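Preltix 321 Trace Gas Analyzer
Dolgate Instruments > Planetary and Low-Pressure Analysis > Analyzers

The Preltix 321 measures trace gases in samples held at low pressure. It was built for laboratories that run Mars atmosphere chambers and need to follow methane, water vapor and carbon dioxide in the same sample without moving it to a second instrument.

The analyzer draws a small flow of gas from the chamber, passes it through a multipass optical cell, and reads absorption with a tunable laser. The sample can be returned to the chamber or vented. In return mode the chamber pressure stays steady during long runs, so the 321 can be left connected for the full length of a soil or mineral experiment.

What it is used for

Most of our customers study how gases move in and out of simulated Martian soil. Typical work includes release of trapped methane from crushed basalt, uptake of water vapor by perchlorate salts, and breakdown of organic material under ultraviolet light. The instrument has also been used to check seals and adhesives for outgassing before they go into a flight model.

The 321 isn't a flight instrument and isn't rated for vibration or radiation. For field work on Earth, see the Preltix portable series.

Standard configuration

Analyzer unit with optical cell and laser module
Inlet and return lines, stainless steel, 27 inches each
Particle filter, with 10 spare elements
Return pump, oil-free
Zero gas port and calibration gas port
Power cord and network cable
Printed manual and calibration record

Regulators and gas cylinders are not included. The chamber adapter is ordered separately and has to match your flange. If you have a Moodley chamber, ask for the Moodley adapter, which has the feedthrough for the temperature probe already fitted.

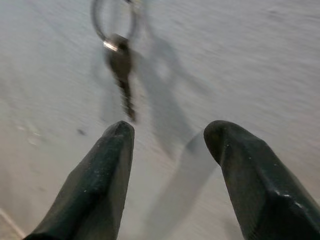
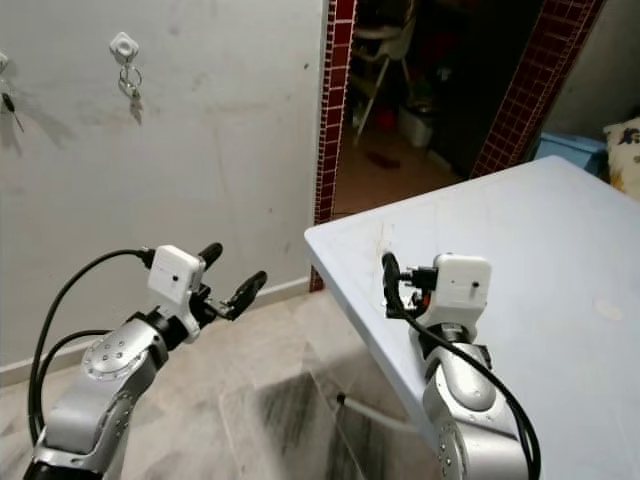

Installation

The analyzer sits on a bench or in a standard equipment rack. Leave the rear panel clear for airflow. Keep the inlet line as short as your layout allows. Water vapor sticks to the inside of long lines and will slow the response, and heating the line only partly fixes this. Methane readings are much less affected.

Pump the cell down overnight before the first run. New lines and fittings give off water for several days, and readings taken during that time should not be used for humidity work.

Calibration

Each unit ships with a calibration record for methane, water vapor and carbon dioxide. We recommend a zero check at the start of every run and a full calibration every 18 months. A full calibration can be done at your site with certified gas mixtures, or the optical module can be sent back to us. Turnaround is normally two weeks from the day we receive it.

If you work at very low methane levels, purge the instrument housing as well as the cell. Room air contains far more methane than most Mars simulation samples, and a small amount in the laser path outside the cell will show up as a false signal. The purge kit has its own flow meter and connects to dry nitrogen.

Software

Pillier software is included and runs on a separate computer connected over the network. It shows live readings, stores raw spectra, and exports plain text files. Raw spectra are kept by default. Please don't turn this off to save disk space, as we can't review a disputed reading from the processed values alone.

The current version adds a setting for fast pressure changes, such as those in a simulated dust storm or a day and night cycle. Earlier versions averaged across the change and gave a short dip that wasn't real. Owners of older units can install the update at no charge. Restart the analyzer afterward.

Options

Purge kit for instrument housing
Heated inlet line with controller
Second inlet with switching valve
Chamber adapter (state flange type)
Isotope laser module, factory fitted only

The isotope module can't be added after delivery. Order it with the instrument if there is any chance you will want carbon isotope ratios later.

Ordering and support

Prices are given by written quote. Please tell us the chamber volume, the working pressure, the gases in your mixture and the lowest methane level you need to measure. Folasade Danladi handles quotes and delivery dates. Technical questions go to Refilwe Mokgethi in applications, who can also run a short test on your own gas mixture before you order.

The warranty covers parts and labor for two years. Filters and pump diaphragms are treated as wear items.

Page updated 12/4/19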